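Kitchen Helper for Steamed Buns and Dumplings (part-time)

Plimis is a small dumpling kitchen on the ground floor of the Ristby building. We make steamed buns, dumplings and rice cakes, and we sell them at our own counter and to two cafes nearby. We are looking for one person who will take care of the steaming station and the baskets, starting in November.

It is 19 hours a week, in the mornings. The first baskets must be on the steam before the counter opens, so the shift starts at 6:30 a.m. Please think well about this before you apply. We had good people who found out after one week that they do not like to get up so early.

What you will do

Line the baskets, fill them and put them on the steam in the right order.
Take them off on time and bring them to the counter.
Wash the baskets by hand after the shift. We do not use the dishwasher or soap for them.
Stand them on their side to dry, and later stack them by size on the white counter.
Look at the rings and lids when you stack. If a band becomes loose or a lid begins to open at the weave, put it apart and tell us.
Keep the shelf with liners and lids in order.

Our baskets are round and come in different sizes. The wide ones and the narrow ones have their own stacks, and a lid must go back to a stack of its own size.
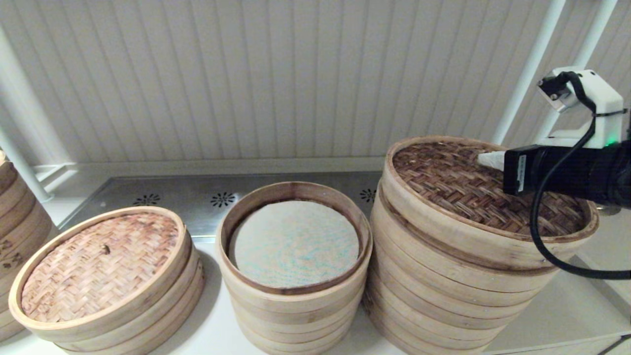
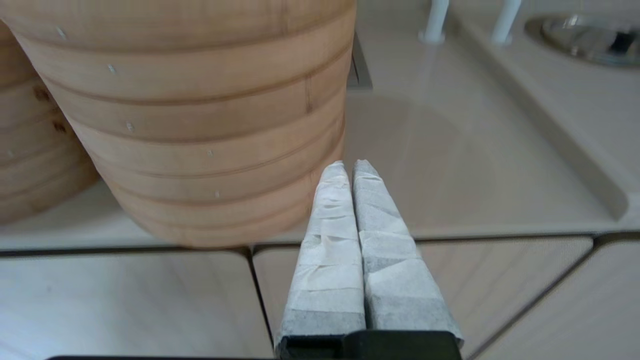
What we ask from you

You have worked in a kitchen before, or in a bakery or a canteen. It does not need to be with steamed food, we will teach you this part. You can stand for the whole shift, and you are comfortable with heat and steam. You can carry a full stack with two hands and walk slowly with it. You speak enough English to read our prep list and to ask when something is not clear to you.

It is a plus if you already know how to fold buns, but it is not necessary. A food handler card is necessary. If you do not have one yet, we pay for the course.

What we offer

A paid trial morning, so you can see the work and we can see you.
A meal on every shift.
An apron and good gloves for the hot baskets.
Up to 30 hours a week in the busy months, if you want them.
A bonus of $1,000 after your first full year.

The team is five people and we all clean. The one who steams also helps to sweep, and the one who folds also helps to wash.

How to apply

Please write a short letter, half a page is enough, and tell us where you worked before and which mornings you are free. A photo is not needed. You can bring the letter to the counter at Ristby, 57 Grube Street, or send it with the form on our page. Ask for Aoi Sugiyama, she leads the morning kitchen and she will answer you herself. If you come in person, please come after 2 p.m., when the steaming is finished.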